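Mitcombe School of Music
Voice and Songwriting, Handout 4: Phrasing and Breath

Singers should mark every breath in pencil before the first rehearsal. A breath belongs at the end of a thought in the lyric, which may or may not fall at the end of the bar. In the Lindislow hymn, the second verse carries one sentence across 9 bars - plan for a quick breath after the fourth.

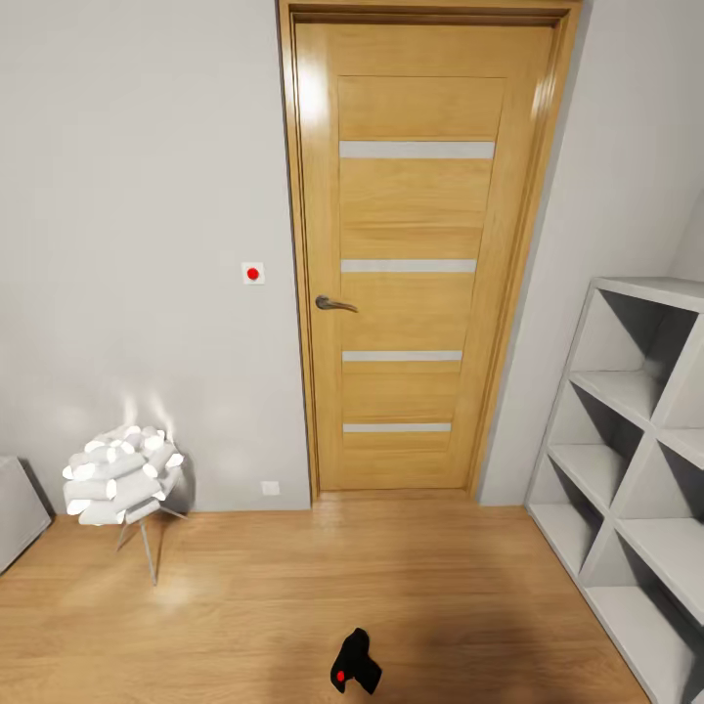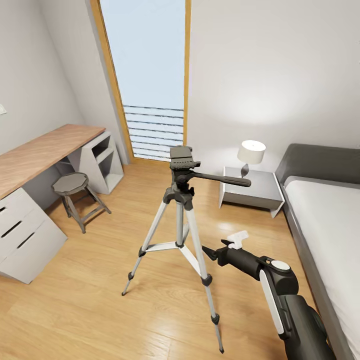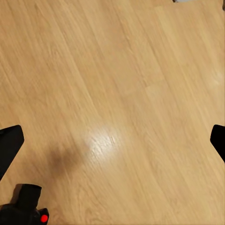

Long notes at a phrase ending should keep their vowel until the final consonant. Students often close early on "home" and "name," and the pitch drops with the vowel. Practice the closing line at 97 beats per minute, first on "ah," then with the words.

Reading: Chisholm Songbook, introduction and song 4. Marked copies are due Jun 15, 2007, at the start of class.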